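Speaker notes, Reswood islands talk, 2019-05-12

(Slow down at the start. Last time I spoke too fast and the people in the back lost the names.)

## 1. Opening

Good evening, and thank you for coming. Tonight I want to speak about a small group of islands which most travel catalogs put on one half page. The main island is Tirko. The second one, where I spent the most nights, is Pruvost.

Ask: who has been on a ferry longer than five hours? Wait for hands.

## 2. Getting there

- The boat leaves from the mainland at 11 in the evening and comes to Tirko in the morning.
- Take a cabin if you can. The seats in the lounge do not go back.
- In March there are few boats, and they are cancelled when the wind is from the north. I waited two nights in the port. Keep free days at the end of your trip.

Say here that the ticket office does not take cards. People always ask this later, so it is better to say it now.

## 3. Walking on Tirko

The path around the island is 24 kilometers. A strong walker can do it in one day, but I advise two, with a night in the village on the west side. The highest point is only 550 meters, and still it feels like a real mountain, for the reason that you begin at the sea.

Birds: the cliffs on the north are the best place. Stay behind the white stones. The ground near the edge is soft, and the birds make their nests in holes under the grass.
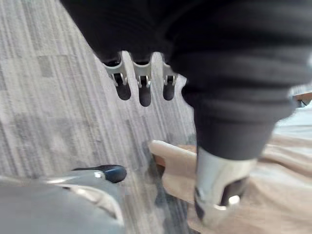 ## 4. Pruvost

This island is flat and dry. It has one road, one shop and a very good bakery. (Tell the story of the bread and the goat, but the short version.)

There are 5 guest rooms on the whole island, so you must write before you come. I stayed with a family who spoke no English, and we managed with drawings on paper. The father drew me a map to the salt ponds. I followed it the next morning and got lost only once.

The salt ponds are pink in late summer. I saw them gray. I still recommend them, especially early, when the wading birds are feeding.

## 5. Practical things

- Water: drink from the tap on Tirko, buy bottles on Pruvost.
- Money: one bank machine, in the port of Tirko.
- Map: the Rotus walking map is the one I used. The path on the south side is drawn too close to the sea, so trust the signs.
- Shoes: boots with a high ankle.

## 6. Questions

Repeat every question into the microphone before I answer. If someone asks about camping, the answer is no, it is not allowed on either island. The ferry timetable is on the table by the door, please take one only.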